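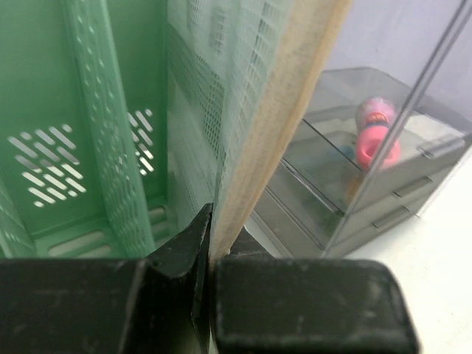 A steward at Lachance wrote after the August release that half the rows coded "refused entry" were people who had simply come to the wrong gate, and that anyone counting them as security incidents would get a silly answer. The complaint was fair. Version 2 splits the old code in two, and the rest of this file describes the data as they stand after that change.

Foter Gate Log, version 2
Last edited: Sunday, October 13, 2019

Contents

gates.csv – one row per gate per day
incidents.csv – one row per logged incident
codes.csv – the code list, old and new
changes.txt – every edit made after the first release

What the data cover

Entry and perimeter incidents at three outdoor music festivals: Telier, Dristeo and Lachance. Each has a camping field and a day-ticket gate. Telier also runs a boat landing, coded as gate 9 whatever number was painted on it that year. Incidents inside the arena are left out unless they began at a gate.

incidents.csv holds 2,498 rows. Of these, 1,072 come from Dristeo, where gate staff were told to log everything, including arguments over umbrellas. Telier staff logged only what they passed to a supervisor. Do not compare the two as rates.

How the rows were made

Stewards filled in paper sheets. The sheets were typed up by hand, twice, by different people, and the two versions compared. Where they disagreed the sheet was read again. If it still could not be read, the field holds "unclear" and the row is kept. Times are as written on the sheet, in local time. Entries after midnight belong to the festival day that started the morning before.

Names, phone numbers and ticket numbers were removed before typing. Free-text notes were shortened where they would have identified someone. 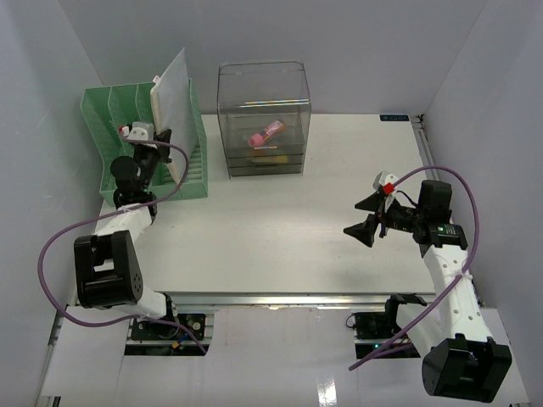

Fields in incidents.csv

id – row number, stable between versions
site – telier, dristeo or lachance
day – festival day, starting at 1
time – hh:mm, or blank
gate – see gates.csv
code – see codes.csv
item – what was found or handed in, in the steward's words
outcome – let in, turned away, passed on, unclear
note – shortened free text, often blank

Changes to the codes

R1 is now a refusal on safety grounds. R2 is a refusal for any other reason: wrong gate, wrong day, a ticket that would not scan. W covers weapons and things logged as weapons. It takes in tent mallets and kitchen knives as well as one replica pistol from Lachance, so read the item field before using it. S (sharp object, unsorted) has been dropped and its rows moved to W or P.

Known problems

Gate 4 at Dristeo has no sheets for day 3. They were rained on and could not be read.

Attendance in gates.csv is the figure the gate lead wrote down. Several leads rounded, and one wrote 2,000 for every day of the weekend. Those cells are flagged with an r but have not been changed.

The outcome "passed on" means a supervisor or the police were told. What came of it was not recorded, and the log should not be used to say anything about arrests or charges.

Code P (prohibited item, other) is used unevenly. At Lachance it is mostly glass bottles. At Telier it seems to have been the default when a steward was busy.

Use

Free for research and for festival planning. Please give the version number when citing. Corrections are welcome, ideally with the row id; they go into changes.txt with the next release.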